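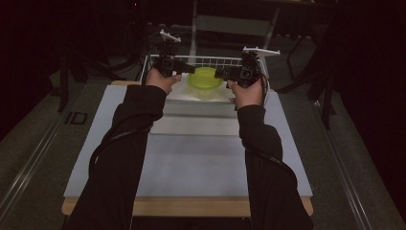 4.2 Bimanual demonstrations

Each operator worked with one hand-held gripper per hand. We used three container-handling tasks — placing in the wire basket, removal from it, and transfer across the table — and collected 328 demonstrations in total. Seven were dropped before training for tracking loss on one side.

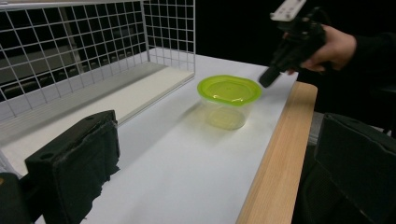 Wrist views were kept at full rate, and the head view was used only to align the two streams. Kwofie labeled contact onset by hand for the held-out set; Tedesco repeated the labels without access to his.

Figure 3. Setup for the Zuccaro task set. Head view of the two grippers at the basket, and view from one gripper with the green-lidded container on the table.

Policies trained on wrist views alone lost most of their accuracy on transfer, where the second gripper often leaves the view — see Section 5.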